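Plilton Play Materials Grant: second progress report
Prepared by Mariann Farkas for the Skullbridge fund

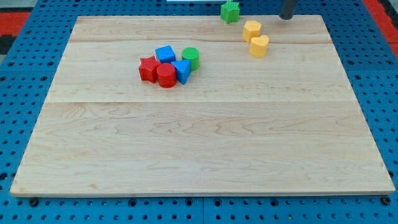
The fund asked whether the shape-sorter sets are worth extending to the remaining playrooms. I am not ready to say yes.

We have spent 3854 of the grant so far, and 1000 of that went on replacement blocks, a line I argued against in June. The plastic blocks themselves are fine. The textured tops are easy to grip and the colors are clear enough that staff can ask for "the red star" and get it. My doubts are about the claims made for them. Grundulora's leaflet promises gains in sorting and early geometry within 7 weeks. We have 2 rooms reporting, and their notes mostly say the children enjoyed it. They enjoyed the cardboard boxes too.

The maple board is a better story. It gives a flat, plain surface to work on, and Szűcs charged us what they quoted.

Color is also muddying the results. A child who puts a blue cube beside a blue triangular block may be matching color and ignoring shape, and our record sheet cannot tell the difference. I have asked for a revised sheet before any more sets are ordered.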